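How to Pack a Snack Table for a Long Meeting (and Still Have Something Left at Four O'Clock)

Posted by Afshin Soltani, 2025-01-27

I have been setting out food for the Mundside reading group for longer than I care to admit, and people still write to ask how I keep the table going through a whole afternoon. Well, pull up a chair, because I have opinions!

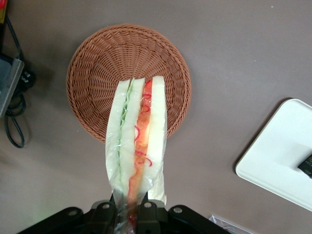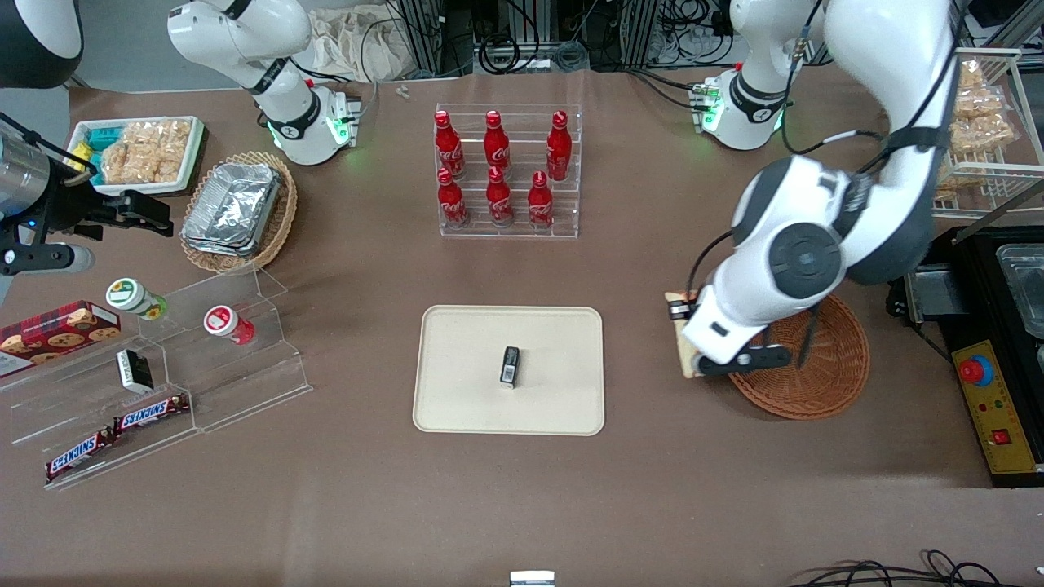
A round wicker basket on the snack table, ready for the bread things.

Start with the list, not the shopping. Write down how long people will be with you and whether they will have eaten first. For a group of 10 who come straight from lunch, I plan on one filling thing each and a few nibbles. If they are coming hungry, I double the filling things and leave the nibbles alone (nobody ever went home sad over pretzels).

Next, make your sandwiches the same morning if you possibly can. Butter goes right out to the crust, on both slices, and anything juicy like tomato sits in the middle between the cheese and the lettuce. Press each one gently with your palm, let it rest five minutes, and then wrap it snugly with the seam underneath. I used to wrap mine the night before and I can tell you the cucumber ones suffered terribly.

Now for the table itself. Put the food at one end and the drinks at the other, with a good arm's length between. When they share a corner you get a traffic jam, and somebody's sleeve in the dip. At our July meeting in the Malabanan room I forgot my own rule, and we had a line right out into the hall.

Line your baskets with a clean cloth napkin if you are putting out bare bread or rolls. Wrapped things can go straight in. Stand them on edge like files in a drawer — people can see what they are picking up, and you will fit more in. Labels are worth the bother too. I cut mine from old index cards and write the filling in big letters, with nuts and dairy underlined.

Hold back a third of everything. Keep it in the fridge, or in a cooler with ice packs, and bring it out at the halfway break. Anything with meat, egg or mayonnaise shouldn't sit out longer than two hours, so those go in the first round in small amounts and again from the cold in the second.

Last of all, set out a trash bag and a box for the recycling before the first guest arrives, somewhere they can see both. Leftover rolls I slice and freeze that same evening, and they make very nice toast straight from the freezer.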